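Looking after the furniture at Trastmont

The office manager at Trastmont's Clultby branch has looked after the building's furniture for six years. The job came to her with the keys to the storage cabinets and a drawer of loose screws, she says, and nothing in writing.

"People think of furniture as something you buy once," she says. "We have 30 desks here and most of them have been moved at least twice. Every move loosens something."

Chairs take up most of her time. Complaints usually start with a squeak or a seat that leans, and she begins by looking at the underside of the chair. She checks the bolts on the bracket first, then the column, then the casters. Carpet fibers wind around the wheels, and she pulls them out with tweezers.

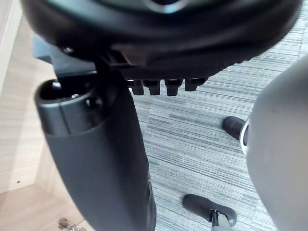 Under the seat of an office chair at the Clultby branch.

"I don't replace a chair for a bad caster," she says. "A caster is a cheap part. Last September I went through 23 chairs and we only threw out 2."

She has asked staff to stop tightening things on their own. Someone once used the wrong size of hex key and rounded off a bolt, and it took most of an afternoon to get it out.

The cabinets are a different matter. They came from the old Fladville office when it closed, and she likes them. The long tops get used as extra counter space during meetings, and the doors lock. Before they arrived, anything left on an open shelf ended up in another department.

She tries to keep each compartment to one kind of thing. "If I open a door and have to move something to see something else, it's too full," she says. "I would sooner have a half-empty shelf."

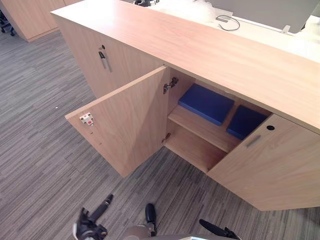
One of the storage cabinets with a door open and two blue items on the shelf.

Keys were a problem at first. The set from Fladville was not labeled, and she spent an evening trying each one in each lock. She now keeps a list in her desk and a second copy at reception.

The doors need a little care too. When one starts to rub, she adjusts the hinge screws a quarter turn at a time and tries the door after each turn. She also asks people to close the doors after use, mainly so no one walks into them.

Next on her list is the Tomoana room, where the meeting tables need new feet. She expects to do that work herself, early in the morning before anyone comes in.
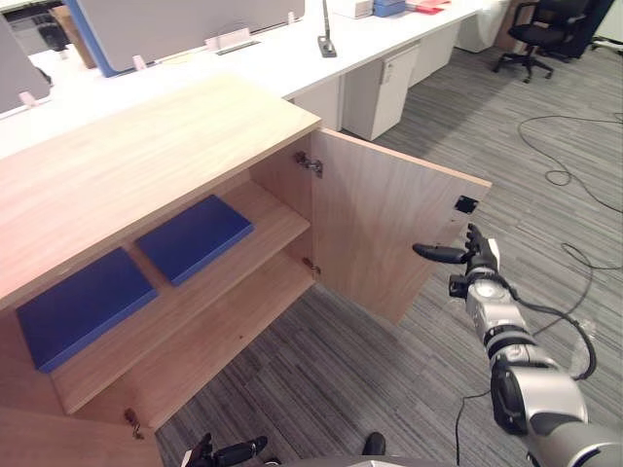

How often should cabinet hinges be checked?

"Twice a year is enough for a door that gets normal use. If it's opened all day long, I look at it every couple of months."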